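Lastimar Community Language Programme
Progress report to the Drusulard Fund, second period

1. Summary
The programme offers free conversational English and help with everyday paperwork to adults who have recently settled in the district. Enrolment has continued to rise. Since the start of the grant 1196 learner sessions have been delivered, and attendance at the evening group has held steady through the winter. Two objectives remain behind schedule and are addressed in section 4.

2. Teaching
Boglárka Vörös continues as lead tutor. Ga-eun Ha joined in January and has taken over the beginners' group, which now meets for 60 minutes before the main class. Learners had asked for more practice with telephone calls, in particular to surgeries and schools, and the course outline has been revised accordingly.
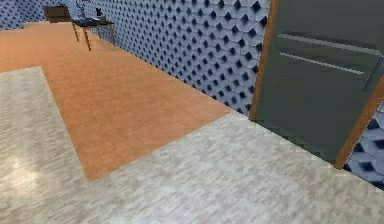

Interior, with grey and orange wood flooring.

3. Materials
The Vương workbook has been reprinted with larger type and a new unit on tenancy letters. Cúc Ninh checked the Vietnamese glossary and corrected a number of entries — chiefly terms relating to council tax and benefits. Printing costs came to £3169, within the sum agreed. Copies remain available to partner groups on request.
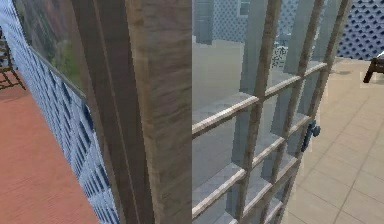

Glazed door and wooden door post.

4. Matters outstanding
The family reading scheme has not yet begun. Uyên Khúc and Vinh Khúc have prepared the book lists, but agreement with the Jasow library service on loan periods is still awaited. The learner survey was also delayed, as the translated forms required a further revision. Both items are expected to be complete before the next report.

5. Request
The Fund is asked to approve the transfer of the unspent travel allowance to the tutor training budget. No increase in the overall award is sought.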